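Hiddale Narrowboat & Day Boat Hire - Questions we get asked

Last updated April 26, 2025

Quick answers to save you ringing. If it isnt here, email the office, we usually reply same day. Usually.

Do I need a licence to steer?
No. Not for our boats on this stretch. You get a handover before you set off, allow an hour for it. Please listen to the bit about locks even if you've done it before.

How long are the boats?
Plemum is the big one, sleeps six. Barros sleeps four, or two and a dog very nicely. Day boat is just the day boat, no beds, kettle and a loo.

What time can we board?
From 2.30. Not earlier, the cleaning won't be done. Back by 9 on your last morning. Late returns mess up the next people so there is a charge.

How much is the deposit?
£133 to hold your dates, rest due six weeks before. Damage deposit is £425 on the week boats, goes back on your card within ten days if all is well. Half that on the day boat.

Can I bring the dog?
Yes. Two dogs max on Plemum, one on Barros. Bring their own bedding, not ours. Dogs off the seats please.

Is there a shower?
Both week boats, yes. Water tank lasts two or three days if you're sensible. Fill up whenever you pass a water point, dont wait for it to run dry.

What should we pack?
Soft bags only, no hard suitcases, there is nowhere to put them. Flat shoes with grip. Waterproofs. A torch. Gloves if you don't like handling ropes. Bedding and tea towels are provided, bath towels are not.

We've got small children, is there anywhere to put all their bits?
Cupboards and shelves, yes, but everything on a boat is narrow so be a bit strict. One small box per child works well. Combs, soft toys, soap etc, decide where they live on the first night and stick to it. Child lifejackets are free, tell us weights when you book.

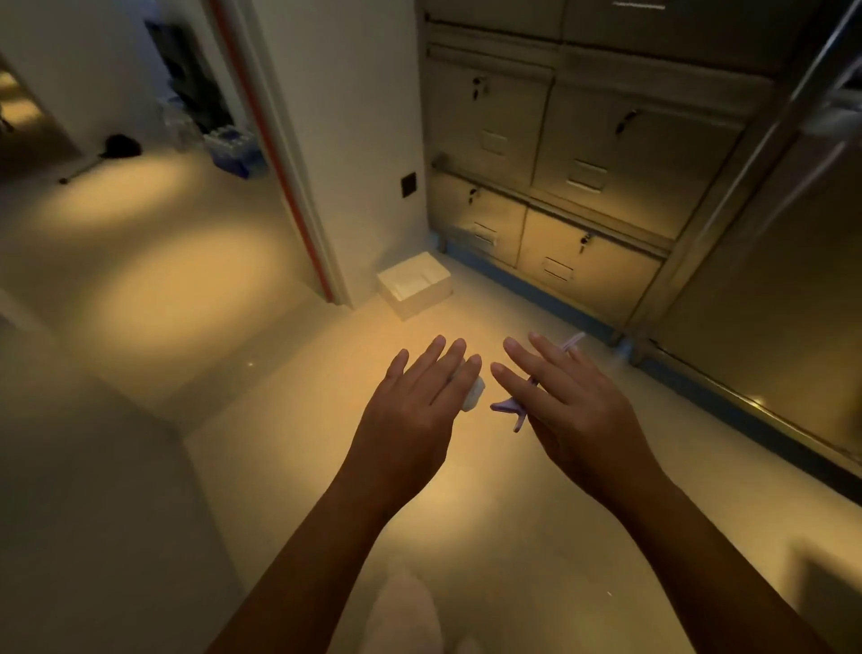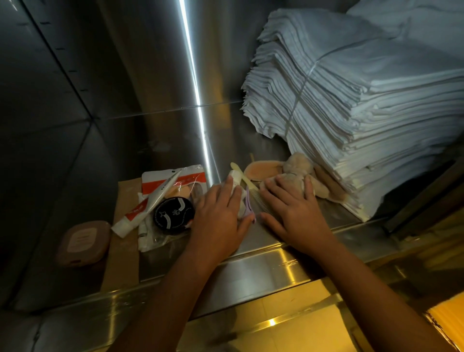 Comment left by Fliketetti: Would add to the children bit, ask for the lifejackets early. We gave weights at booking but our youngest had gone up a size by the time we went and the office had to go and find another. All sorted in ten minutes but it was the last small one. Also the tank does NOT last three days with a family of five, we filled up every evening.

Thanks, fair point on both. Please re-check weights the week before you come.

How far can we get in a week?
Depends on you. Most people do the there-and-back to the top locks, steady pace, four or five hours a day. There is a ring but it's hard work, long days, not for first timers. Map in the boat folder.

Can we moor anywhere?
Nearly. Towpath side, not on bends, not by locks or bridges, not on the water points. Visitor moorings have signs with the time limit on. No cruising after dark.

Is there heating?
Yes, diesel heater and radiators. Barros has a stove as well, first bag of coal included. April nights are cold, bring a jumper to sleep in.

Wifi?
No. Phone signal is patchy past the second lock.

What if we break down?
Ring the number on the card by the steering position. Have the bridge number ready, every bridge has one. We come out 8 till 6. After that, moor up safe and we will be there first thing.

What if somebody falls in?
Engine out of gear straight away. Then throw the ring. All covered at handover.

Can we cancel?
More than six weeks ahead you lose the deposit only. Inside six weeks it's the full amount unless we can re-let, so do get travel insurance.

Where do we park?
In the yard, free, one car per boat. Second car has to go in the village, ask us where. Sat nav will try and send you down the farm track, ignore it and stay on the main road till you see our sign.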